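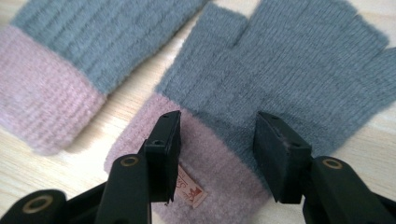 Gray-blue fingerless gloves with pink cuffs, among the items sorted for the Todby knitwear and soft toy sale.

Todby's secondhand sale comes back in August with a bold promise: 1,000 woolens and stuffed toys, all of them checked by hand, none priced above six dollars. Whether anyone needs a wool cuff in August is a question the organizers would like to leave for later.

The sale is run by Zastow, a resale outfit that moved into the old Policarpio building last winter and has been asking for donations ever since. Poonam Rana, who handles intake, says 272 bags have come in so far and 215 have been sorted. She expects to finish the rest before the doors open at 9 a.m.

That's a lot of checking. Zastow says each piece gets a look at the seams, the label and the surface, and that anything badly pilled goes to the rag bin. But fuzz is a matter of opinion. A brushed knit like the one in those gloves is supposed to look a little hairy, and a buyer going through a pile at speed won't always know a soft finish from a worn one. Rana's answer is that shoppers can touch everything before they pay. Fair enough, though it does move some of the checking over to the customer.

Pairs are another sore point. At last year's sale in Busturthorpe, several people got home with gloves that didn't match, and refunds were not offered. Gloves will be clipped together at the cuff this time, Rana says. The clips had not been delivered when we called.

Toys get their own tables along the back wall, with felt and plush animals mixed in together. Zastow calls them "ready to love," a phrase that covers a good deal — it says nothing about washing, and the company would not say which toys had been through a machine. 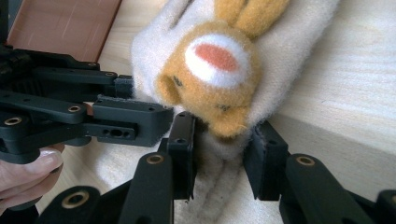
Harish Bajpai told us he would be going anyway, but only for the sweaters. Felt shrinks and long pile mats, he said, and he would want to know how a toy had been cleaned before he handed it to a child.

Zastow says a sheet on cleaning will be posted by the register. Entry is free, and bags are extra.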